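Chapter 4
Packing a Box That Arrives Well

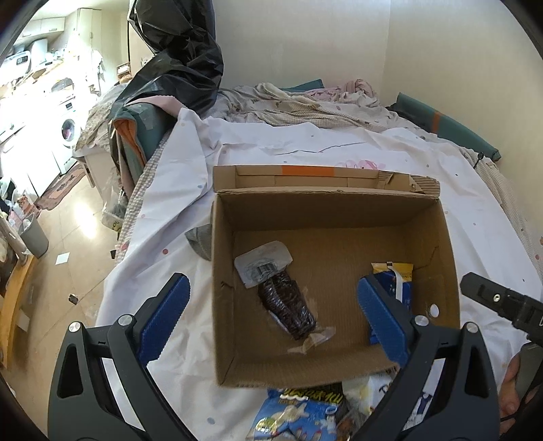

Figure 4.2 A cardboard box open on the bed, with snacks inside it and more waiting beside it.

Most of us learn to pack when somebody we are fond of moves away. A daughter goes off to college in Virkbridge, or a brother takes a job up the coast at Nirkamness, and within a week or two there we are with an old box, a pile of their favourite biscuits and no clear idea of where to begin. It's a lovely job, all the same, and one that repays a little patience!

In Chapter 3 we looked at choosing a box and at how to tell whether a used one is still fit to travel. Now we come to filling it. You will want somewhere flat to spread things out, and although a table is kinder to the back, a great many parcels are packed on beds (mine nearly always are), with the pillows and blankets pushed up to the wall to make room. If you do use a bed, slip a tray or a large book under the box before you start, or the base will sag as it gets heavier and the flaps won't meet neatly at the end.

Before anything goes in, look over the walls. The box in Figure 4.2 has a small round hole in one side and a short torn slit in the other, and there is a strip of orange tape on the back flap. None of this need trouble us for a light parcel of snacks, but a tear should be taped inside and out, with the tape running well past both ends of it.

Then think about what each thing can bear. A wrapped bar can lie flat on the floor of the box and will put up with a good deal on top of it. Bags of crisps and other puffed snacks are mostly air, so they belong in the last layer, where they will fill the gap under the flaps. Boxed sweets sit somewhere between the two.

My old neighbour Şengül Coşkun, who sent a parcel to her sons every May, used to lay everything out beside the box first and move it about like a jigsaw. We shall borrow her method in Exercise 4.1.

By the end of the chapter you should be able to:

plan the layers of a mixed parcel
mend a small hole or tear in a box wall
fill gaps with paper or cloth
close and tape the flaps so that they stay closed

You will need a used box, a roll of parcel tape, some old newspaper and 20 small items from the kitchen cupboard.

4.1 Laying things out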